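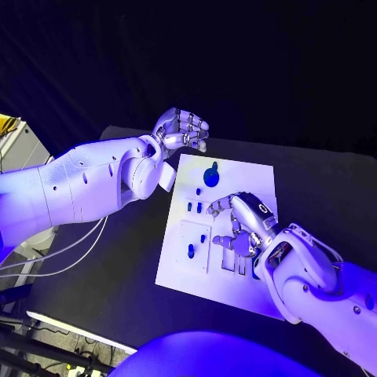 # Werkcombe District Football: summer season changes, a thread

**1/** Werkcombe District Football confirms the arrangements for the summer season, which opens in October. The posts that follow cover the competition format, registration, grounds, match officials, heat and the transfer window. Clubs are asked to share the thread with team managers.

**2/** The senior men's and senior women's competitions will each be played as a single division. Every club meets every other club once at home and once away. The split after the halfway point, trialled last summer, has been discontinued.

**3/** Places on the ladder will be decided by points, then by the result between the tied clubs, then by goal difference. Goals scored comes last. Last summer goal difference was applied first, and managers who have been quoting the old order to players should note the change.

**4/** The top four clubs in each division go through to the semi-finals. First plays fourth and second plays third, with the higher-placed club at home. The final will be played at Botcombe Reserve under lights, with kick-off at 7.30 pm.

**5/** Semi-finals level at full time will go straight to penalties. Extra time applies in the final only.

**6/** Registration is open to returning players now and to new players once proof of age has been lodged with the club registrar. The senior fee is $200. The district portion of the junior fee is unchanged, and clubs set their own amount on top of it.

**7/** A club may pay player fees in 2 instalments. The first is due before the opening round and the second before the mid-season break. Players whose club is in arrears after the break will not be able to take the field until the account is settled.

**8/** The district hardship fund has been renewed. Families can apply directly, without going through their club, and applications are seen only by Yesenia Maldonado, Manager of Participation. Please do not send bank statements with the form. A concession card or a letter from the school is sufficient.

**9/** Grounds. The council has completed the returfing of both pitches at Botcombe Reserve. The eastern pitch is available from the opening round. The western pitch will be held back until the third round on the advice of the council's turf officer, and training is not permitted on it before then, including goalkeeper work behind the goal line.

**10/** Cieślak Park remains in use for juniors. The northern gate will stay locked on match days while the footpath outside it is rebuilt, so visiting teams should enter from the car park. Portable goals at Cieślak Park must be anchored before warm-up starts and returned to the cage after the last match.

**11/** Clubs that supply their own portable goals are reminded that the anchoring standard applies to training nights as well. The district will inspect without notice. A goal that fails inspection will be tagged and cannot be used until it has been repaired and inspected again.

**12/** Match officials. Kiran Yadav has been appointed Referees Coordinator for the district and takes over appointments immediately. Yadav refereed the women's final last summer and has spent several seasons mentoring officials in the junior grades.

**13/** "My first priority is that a young referee never walks off a pitch alone after a hard match," Yadav said. "Every junior ground will have a senior official present for the first rounds, and the clubs have agreed to a marshal at each end of the technical area."

**14/** Some 40 people have completed the introductory referee course since the end of winter. A further course will be run before the mid-season break. The course is free to anyone aged 14 or over, and a whistle and cards are provided on the day.

**15/** Abuse of match officials. The minimum suspension for a player or team official who abuses a referee has been raised from one match to three. Where the referee is under 18, the minimum is six. Clubs will also be fined $300 for each proven charge involving a spectator they cannot identify.

**16/** Only the captain may approach the referee to discuss a decision. If the captain is the goalkeeper, an outfield player must be nominated on the team sheet before kick-off. Referees have been instructed to caution other players who approach — the warning period used in the pre-season matches is over.

**17/** Heat. Matches will have a drinks break in each half once the temperature at the ground reaches 30 degrees, at or near the midpoint of the half. The clock continues to run and the referee adds the time. Coaches may speak to players during the break, though nobody else may enter the field.

**18/** Where the forecast at noon is for 36 degrees or higher, junior matches scheduled to start before 6 pm will be postponed. Seniors may be moved to a later kick-off by agreement between the clubs. The decision will be posted on this account by 1 pm and sent to registered club contacts at the same time. Please do not ring the referee to ask.

**19/** Transfers. The window for movement between district clubs closes at 5 pm on the last working day before the opening round, and reopens during the mid-season break. A player may represent no more than two clubs in one summer season. Goalkeepers may be approved outside the window in the case of injury, on application by the club secretary.

**20/** Loan players from outside the district must have a signed clearance from their home association. A screenshot of an email has been accepted in the past. It will not be accepted this season.

**21/** Discipline carried over from winter. Suspensions not completed in the winter competition are served from the opening round of summer. The list has been sent to each club. Club secretaries should check it against their own records and raise any discrepancy before the first team sheets are lodged.

**22/** Two coaching appointments have been notified to the district. Ruwan Siriwardena will coach the Botcombe senior women, having led the club's reserves through the winter. Hậu Hứa takes charge of the Werkcombe Rovers senior men after two seasons as assistant.

**23/** Hứa said the squad would be a young one. "We have lost experience in the middle of the park and we are not going to replace it by ringing around. The boys who came up through the 18s will get their games, and there will be afternoons when it shows."

**24/** Siriwardena said Botcombe would play its early home matches on the eastern pitch and had adjusted training accordingly. "It is the narrower of the two, so we have been marking it out with cones on the school oval."

**25/** The district also acknowledges Arif Munasinghe, who has stepped down as Competitions Manager. Munasinghe drew up the district's fixtures by hand for many years and introduced the women's reserve grade. Enquiries about fixtures should now go to the general competitions inbox.

**26/** Fixtures for the first half of the season have been published on the district website. The second half will follow once council confirms ground bookings for the new year. Requests to move a match must reach the district ten days before the scheduled date, with the written consent of the opposing club.

**27/** Team sheets are to be lodged online no later than 30 minutes before kick-off. Paper sheets will be accepted at Cieślak Park only, where mobile coverage is poor — the home club should photograph the sheet and upload it the same evening.

**28/** Correction to post 4. The 7.30 pm kick-off applies to the men's final. The women's final will be played at the same ground at 5 pm, and one ticket covers both matches. Children under 12 are admitted free.

**29/** Questions on any of the above should be sent by the club secretary to the competitions inbox. Replies to this thread are not monitored outside office hours.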